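Progress report to the Aubert Fund
Dallport Community Kitchen – second quarter of the grant

The evening cooking course is now running in both rooms at Dallport. Attendance this quarter was 302 visits, up from the first quarter, and most of the growth came from the Monday group. We have 21 regular households enrolled and a short waiting list.

Produce still comes from Favamano twice a week. Deliveries were late on 4 occasions, all in September, when their van was off the road. On those evenings we cooked from the dry store and moved the fresh recipes to the following week.

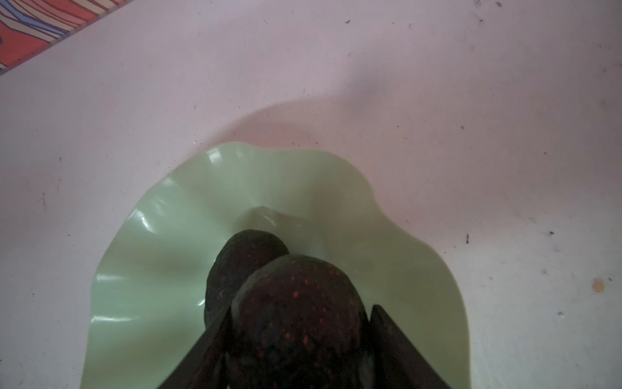 Spending is slightly under budget. The savings are on food, where Favamano gave us a lower price for mixed boxes. Rent went up at the start of the quarter and we expect it to stay at the new rate until spring. We would like to move part of the food saving across to cover it and will send the form separately.

The recipe booklet is behind schedule. The text is finished and has been tested by the Monday group, but the translation took longer than planned and the printer in Heltidthorpe needs the final pages before giving us a date. We cut 2 recipes that depended on an oven, as many households only have a hob.

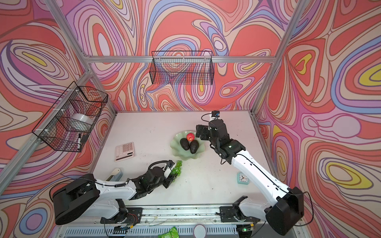

Pale green dish with a scalloped rim on a white tabletop.

Childcare remains the main reason people give for missing a session. We tried an earlier start for part of the quarter. It helped families with school-age children but made things harder for people coming from work, so we have gone back to the usual time.

Knife skills and food storage were the most requested topics in the feedback forms. Both will get a full session next quarter – storage first, then knives once the new boards arrive.

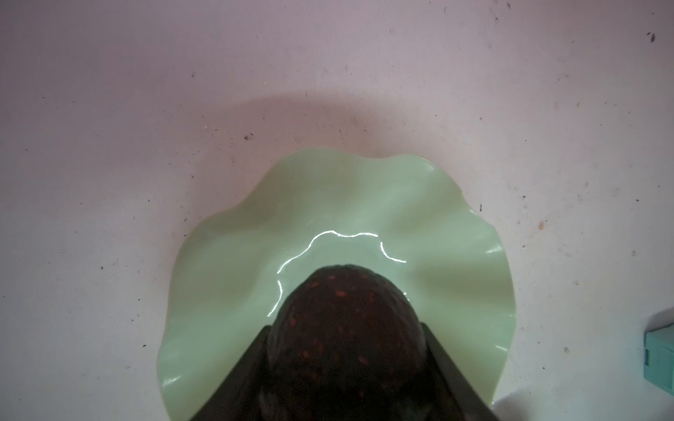 The ruffled green bowl, seen close up.

Next quarter we plan to open a second group at Heltidthorpe, send the booklet to print and offer places to everyone on the waiting list. The room at Heltidthorpe is booked, but we are still waiting for confirmation that we can use the refrigerator there.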